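Courses > Household Practice > Handouts > Unit 2: Sorting into containers

Unit 2: Does sorting into containers do what we say it does?

Notes by Tanveer Lashari. Read before the session and bring one objection.

The usual advice on a messy home is to get some bins. Buy three or four, give each one a color, and the clutter will take care of itself. I have taught this unit at Clekby long enough to doubt it, and I'd like you to doubt it too before you decide what is worth keeping.

The claim has two halves, and they mostly get sold together. The first is that a container limits how much you own. The second is that a colored container tells you where a thing goes. The first half holds up fairly well. When the bin is full you have to make a decision, even if the decision is to buy another bin (this is what most people do, and the shops know it).

The second half is weaker. Color means nothing until the household agrees on it, and agreements about color are forgotten quickly. Ask someone who was away the week you set it up. Fahad Kazmi kept a diary of his own kitchen for this course and recorded 579 items put away between April and the end of term. He put 80 of them in the wrong place by his own rules. He lived alone.

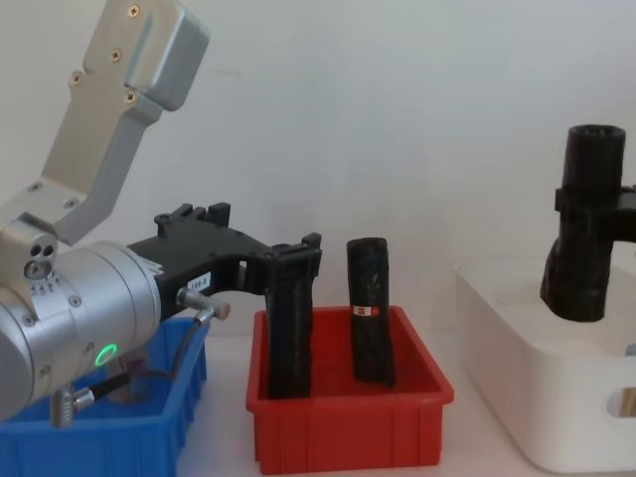

Fig. 1. Blue bin, red bin and white container in a row on a tabletop.

Look at Fig. 1 and try to say what goes in the red one. Toys? Things to give away? You may have a guess, and the person next to you will have another. A row does help a little, in that position is easier to remember than color for a lot of people, but only while the row stays in order. Swap the blue and the red and see how long it takes your family to notice.

Abbasi's answer is labels. His chapter is on the reading list and I'd treat it with care. He reports that labeled bins stayed sorted longer, but he visited each home once, and people tidy up for visitors. The Elton reading is duller and better - it asks what was in the bins a year later, and a fair share of it was stuff the owners no longer recognized.

Exercise. Take 200 small objects from one room at home. Sort them into no more than three containers, without labels. Write your rule down and put the paper away. After 2 weeks, sort them again from memory, then compare with the paper. Bring both versions, including the embarrassing one.

Leave out anything sharp, and leave out medicines.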